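Tuesday, late morning

Second day on the title card for the Nurnari adaptation and I finally have something I don't hate. Notes before I forget what I did, because last time I didn't write anything down and Yupin had to reverse-engineer my layer order from a flattened file (sorry, Yupin!).

Where we are: the pilot animatic is locked except for the river chapter. Panels from the book are scanned up through page 91. Qianru wants to keep the comic's gutters visible in the opening, so each panel slides in with a strip of blank paper around it, and then the paper drops away once the characters start moving. I was against it on Monday's call. I've come around. It looks great when the fox runs out of his own panel and into the next one, and it's a terrible pain to build.

**Line wobble.** The book's ink line is thick and a bit shaky, and as soon as we trace it clean it turns into any other kids' show. Tried redrawing every drawing on twos - lovely, but far too slow for a crew this size. Then tried holding one drawing and swapping between 2 traced versions of it, which buzzes like a bad fridge. What I've settled on for now is three traces, held four frames each, in no fixed order. Faces get a longer hold than bodies. Hair can do what it likes.

**Brush.** Saved as "vasić dry 40" on the shared drive. The 40 is the size, which I'm writing here because I've already forgotten it once. Pressure curve is almost flat at the bottom, so light strokes still leave a mark. Don't use the older one with the same name and no number, it has the smoothing turned on and your corners will go mushy.

**Color.** The printed book has that yellowed, soft look in the night chapters, and nobody on the team agrees how much of it is the artist and how much is cheap paper. I pulled swatches from my own copy and from Qianru's, which is a later printing, and hers is a lot bluer. We need to pick one! My vote is the older one. If we go with the later one I'll have to redo the cave backgrounds, and I'd like to know before I paint any more of them.

Shot 801 (Mikach at the well) is still broken. His bucket arm pops when he turns around, right at the point where the rig switches from the front view to the side view. I thought it was the elbow pin. It isn't the elbow pin. I moved it, moved it back, rebuilt the sleeve, and the pop just got smaller and meaner. Yupin thinks the two views don't share the same shoulder height and I bet she's right, as the side view was drawn weeks before we settled on his proportions. Will check after lunch. 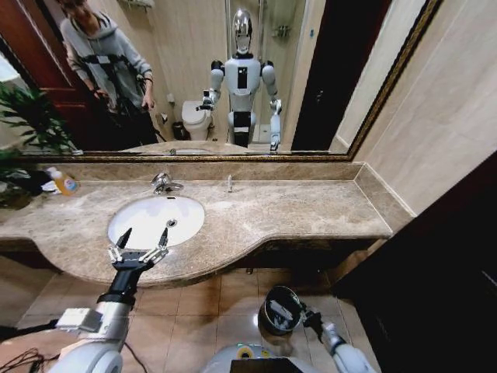
After lunch: yes, shoulder height. The side view sits lower than the front one, so everything hanging off it jumps. Fixed it in the master rig and pushed it to the other well shots, but I've only looked at 801 so far. If you open any of the others and his scarf is floating, that's me, leave a note and I'll get to it.

Also from this afternoon - Qianru sent the new voice scratch for Lidivau. Much better! Slower, kind of grumpy, and there's a long sigh before "I told you about the goats" that we have to keep even if it costs us extra frames. I timed the sigh against the current boards and it runs past the cut, so either we hold on her face or start the goat shot under it. I'd hold on the face. The book gives that look its own whole panel anyway.

To do tomorrow:

- play through the rest of the well shots at full size
- ask Qianru which printing we're matching
- rename the brush to something sensible
- rough the sigh, one pass only, no fussing
- rescan the last page of the ferry chapter, the spine shadow runs straight through Mikach's nose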